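Swapping the hard drive in an old office tower (tool-less case love thread)

Desktops and Upgrades > Hardware Talk
Page 1 of 1

towerhoarder
5 Sep 2020
OK so I have been on a kick with old office towers and I need to gush a little. I picked up a pile of them when a dental billing place called Dellodent closed its front office, and I've been going through them one at a time, swapping drives and figuring out which parts are worth keeping.

I used to build everything in fancy cases with windows and lights. These plain dark boxes are so much nicer to work in! You lay the thing on its side, the panel comes off, and most of what you want is right there looking up at you. Blue means "grab here." My nephew got the idea before I finished explaining it.

The job I keep repeating is the 3.5-inch drive. Plain old SATA, one long connector for power and one short one for data, both on the circuit board side.
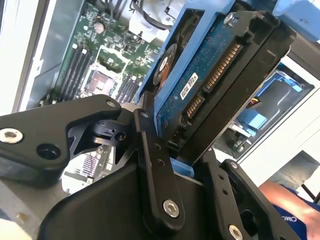 3.5-inch SATA drive over the open case, connector end down

What I've settled on is to get the drive turned the right way up in the air, before it goes anywhere near the cage. If you try to spin it around inside the case you end up scraping the board on something, and I have the scar on one of my spares to prove it (still works, bless it).

Anyway. Who else loves these things? And do you all put the original drives back in or go straight to an SSD?

pelican_parts
Straight to SSD, every time. I like these cases too, but a ten-year-old spinning drive is a space heater that forgets things. Pull it, wipe it, shelf it.

towerhoarder
Ha, fair. But for bulk storage? I have a stack of them that test fine, and somebody who wants a box for family photos doesn't care if it takes a bit longer to open a folder.

Damian Wallner
I'm with the OP. I ran a machine like that as a file box from December until I moved, and the old drive never gave me a problem. Two copies of everything, obviously. Boot off a cheap SSD and let the big drive hold the stuff.

Which cables are you using? The stock ones in mine were so short that I could only plug in the drive at one angle.

towerhoarder
Stock ones so far! They come bundled down through the cage toward the board, and I leave them tied up unless I really need the slack. Boot SSD plus old drive is a great idea, I might do the next few that way.

sparebolt
I'm going to be the grump here. Tool-less is great right up until a tab snaps. I had a carrier lose one corner and the drive buzzed like a bee in a can. Four screws never did that to me.

towerhoarder
That's a good point and I won't pretend they last forever. I keep the carriers out of any tower that's too beat up to sell, so I have spares. If you flex them a little and don't yank, they hold up fine. I love that the carrier and the drive come away as one piece, and you can stand it up on the bench while you mess with everything else.
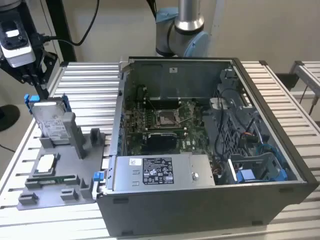
I also take the processor out early now. The retention frame and lever go back down over the empty socket and I try very hard not to drop anything in there. The power supply stays put unless it's making noise. On these it takes up so much of the case that pulling it feels like moving a couch.

sparebolt
Please tell me you cover that socket when you walk away. One loose screw and you're bending pins back with a sewing needle.

towerhoarder
Piece of cardboard, yes! Learned that on a board I no longer own.

Shiuli Cassim
Question about the graphics cards. Are the small ones worth anything? I have a box of 7 from a similar haul and was going to toss them.

pelican_parts
Don't toss them! They're fine for running a second monitor. I got $5 each for mine locally, and the guy was thrilled.

Damian Wallner
$5 is low, but they do go. I'd test them first and sell the lot for $40.

Shiuli Cassim
Ok, they're staying. Thanks! And I'm stealing the cardboard thing.

sparebolt
Still buying screws.

towerhoarder
I'll send you some, I have a whole jar of them now. Next up for me is a wipe on the whole drive stack. Does anyone have a dock they like that takes two at once?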